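Unit 7: Household and Shop-Floor Chores as Machine Tasks
Course handout, Irkari School of Applied Engineering
Module: Automation in Everyday Settings

Students should read this handout before the Friday seminar. It covers the material of the second lecture and sets out the terms that will be used in the practical exercise. The reading list is kept on the module page and is not repeated in this document.

7.1 The question for this unit

Machines have worked in factories for decades. They weld, paint, stack and sort, and they do so for long hours with few errors. It is reasonable to ask why the same progress has not reached the kitchen, the stock room or the small repair shop. This unit considers whether a machine can at present be trusted with a chore, and on what terms.

For the purposes of the module, a chore is a short piece of physical work, done in a place arranged for people, with objects that were not designed for the machine. Emptying a drawer is a chore. Moving the same part between two fixed points on a production line is a task, but it does not meet the definition. Students are asked to keep to this usage in written work.

7.2 Fixed work and open work

In fixed work, the position of every object is known in advance. The machine may be given a list of movements and will repeat them. If a part is missing, the line stops and a person attends to it.

In open work, very little is known in advance. A drawer may be fully closed, half open or jammed. A handle may be a knob, a bar or a groove under the edge of the panel. The floor in front of it may hold a chair or a pair of shoes. The machine must find the object, decide how to approach it, act, and then check the result. Each of these steps can fail separately, and a failure at one step is often noticed only at a later one.

Most shop-floor work lies between the two. A parts counter has labelled bins and a fixed layout, but staff put things down where there is space. The Pirkix stock-room study, discussed in the lecture, recorded 69 requests for parts over one shift. In 16 of them the item was in the wrong bin. Counter staff dealt with these cases without comment. A machine working from the bin list alone would have returned the wrong part or none.

7.3 Opening a cabinet

Opening furniture is used throughout the module as the standard example. It appears simple, it occurs in almost every home and workplace, and it contains most of the difficulties found in larger jobs. Simulation is the usual starting point, as an error there damages nothing and the room can be changed between attempts. 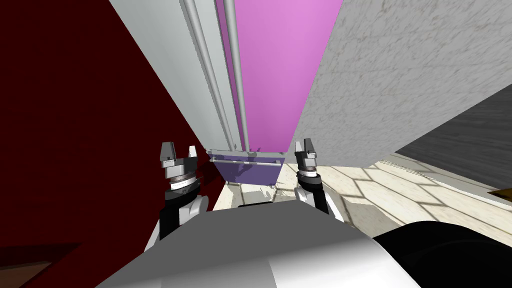 Figure 7.1. Simulated room with two grippers, both open, in front of the lower block of a tall cabinet.

The lower block in Figure 7.1 has a thin horizontal bar across its upper part. If the bar is taken to be a handle, the job may be divided into four stages:

Find. The machine must separate the bar from the surfaces near it and judge how far away it is. Colour is of help in a rendered room. It is of less help in a real kitchen where the handle and the door may be the same shade.

Approach. The arm must bring the fingers to the bar at a suitable angle without striking the floor or the cabinet. Low furniture is awkward in this respect, as there is limited room beneath the handle for the wrist.

Grasp. The fingers must close with enough force to hold and not so much as to bend or mark the handle. A two-fingered gripper has few ways of taking hold of a thin bar, and a small error in position may cause it to miss.

Pull. A drawer moves in a straight line, whereas a door swings about a hinge. A machine that has mistaken one for the other will pull against the furniture. It should detect the resistance and stop.

Students often suppose that a second arm makes the work easier. In some cases it does, for example where one hand holds a drawer open and the other reaches inside. It also gives the machine a further limb to keep clear of walls and of the first arm, and the planning takes longer.

7.4 From simulation to the room

A method that performs well in simulation may perform poorly on real furniture. Simulated drawers tend to slide evenly. Real runners stick, wear and gather dirt. Light from a window changes during the day, and polished surfaces produce reflections that can be read as edges.

In the Sustus exercise, a drawer-opening method was run 500 times in simulation before it was tried on a single real cabinet. The real trial was limited to 40 attempts. Students should note that the two sets of results cannot be compared directly. The simulated runs used many room layouts and the real trial used one.

7.5 What counts as success

Reports in this field use the word "success" in several ways. Some record a success when the drawer has moved at all. Others require it to be fully open, or to be closed again afterwards. A few permit a person to reset the machine between attempts. Before quoting any rate, students must state:

- what the machine was required to do;
- where it began, and who placed it there;
- whether a person stepped in;
- how long each attempt was allowed to take.

Time deserves particular attention. A machine that opens a drawer correctly in four minutes has completed the chore, but few households would accept it on that basis. In a shop the same delay has a direct cost.

7.6 Present position

The view taken in this module is a cautious one. Single chores, in a known room and with a person nearby, are within reach of current machines. Chains of chores are considerably harder, as small errors carry forward from one step to the next. Unattended work in an unfamiliar home should not be assumed in any design submitted for assessment.

7.7 Preparation for the seminar

Choose one drawer or cupboard at home or at work. Write one page on how it would be opened under the four stages in section 7.3, noting anything that would have to be known in advance. Groups assigned to the Devadiga case should also bring their notes on shelf stocking. Pages are to be handed in at the start of the session.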